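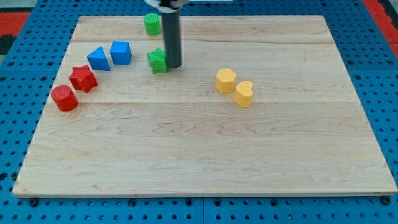

Been gluing up offcuts for boards again and I've got opinions on maple now, so this will be a few posts. The thing I keep coming back to is how much the figure changes from one strip to the next. Look at the lower half of this board, where there's nothing sitting on it: soft wavy grain, tan and light brown. Further up you can see a seam near the top third. That's the part of the job I want to talk about.

Seams first. People ask how to hide them. I don't try very hard. On pale wood a glue line is going to show a bit whatever you do, and a straight one looks fine. A crooked one bothers me every time I walk past it.

What does help is sorting the strips dry before any glue comes out. I lay them side by side, flip a few, swap ends, leave it overnight and look again in the morning. Daylight by the window is best. The shop lights make everything look the same colour.

Berenice Varela taught me to draw a big triangle across the whole lot in pencil once I'm happy. If the triangle goes back together, the strips are in the right order. I skipped it once and had to live with the result. That one is under the recycling bin.

Glue. I use the Gorkham yellow, the ordinary one. Thin coat on both faces, spread with an old card. If it's running down the clamps there's too much on. If there's no bead along the joint at all there's not enough, and you won't find that out until later.

Clamps go over and under, alternating, or the panel cups. Mine cupped twice before I believed this. Snug is enough – you can squeeze a joint dry if you really lean on it.

Took the last one out of the clamps after lunch the next day. The bottle says less. I had other things to do anyway.

Scrape the dried squeeze-out before you sand. Otherwise it clogs the paper and you end up going through half a pack. I start at 80 grit and finish at 180 for anything that will be handled by kids, and I round the edges over by hand.

Someone asked what it cost. The maple was $68 from the offcut bin at Bermúdez, enough for two boards with a bit left over. A finished one the same size at the place in Drukville was $105 and I didn't like the edges on it.

Finish is just oil. Wipe it on, wait, wipe it off, do it again the next day. The grain comes up a lot with the first coat and hardly at all after that. Lay the rags flat outside to dry, don't ball them up in the bin.

Someone else asked whether a board like this is any good for sorting shapes and blocks on. Yes, pale wood works well for it. A bright green star is very easy to pick out. I'd go lighter on the oil, though, as a heavy coat goes yellow over a few years.

Next lot is ash, if Bermúdez still has any in April. Will post the dry layout before I glue it.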